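Home Index Surfaces Tableware Contact

Desk board

By Leen Awad and Radosław Krawczyk
Last revised in August

A desk board is a flat, removable covering laid over a tabletop to take the wear of daily use. The term is applied to rigid panels and to heavier mats, and many household catalogs list the two together. A desk board differs from a tablecloth in that it lies flat without hanging over the sides, and from a cutting board in that it is not meant to be cut on.

Dark boards are common on white tables, where they reduce glare from the tabletop and make the edge of the working area easy to find. Finishes run from matte to high gloss. A gloss finish sheds liquid in beads and shows every smear; a matte finish hides smears but holds on to dust. The Lorkitz handbook of domestic surfaces, entry 302, treats the two finishes as separate types — a division not followed by most later writers.

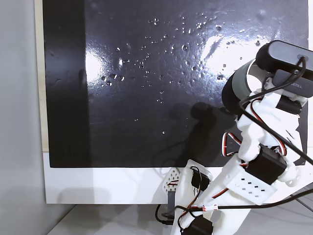
How should water be removed from a glossy board?
Blot the drops with a dry, lint-free cloth, then wipe in one direction with a second dry cloth. Rubbing in circles tends to leave visible streaks under side lighting.

Use with drinkware

Mugs are the objects most often left standing on a desk board. A ceramic foot with an unglazed ring may scratch a gloss finish if dragged. Steel-lined mugs usually keep the outside wall cooler than plain ceramic ones do and are less likely to mark a heat-sensitive covering. Handles should face inward from the nearest edge. Berkay Yalçınkaya, in his notes on office furnishings for Brarkel, advises a coaster on any board thinner than 2 mm. 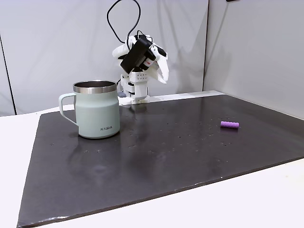

Mint-green mug with a stainless steel rim, on a dark gray board.

Small objects

Brightly colored items are easily found on a dark covering, and for this reason charcoal and black are preferred for sorting, model making and similar work. Purple, yellow and orange pieces stand out well; navy and dark brown do not. On a reflective board a small piece also shows a faint reflection beneath it, which some users find distracting.

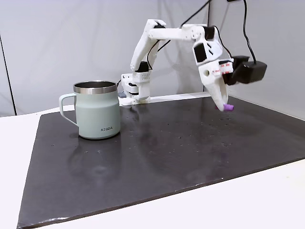
What size of board suits an ordinary desk?
A board that leaves a hand's width of tabletop uncovered on each side is the usual choice. Larger sizes are harder to lift for cleaning and more likely to be knocked at the corners.

See also: Coaster; Placemat; Table pad

Udar Reference, article 3678. Text © Udar. Corrections: contact the editors. Back to top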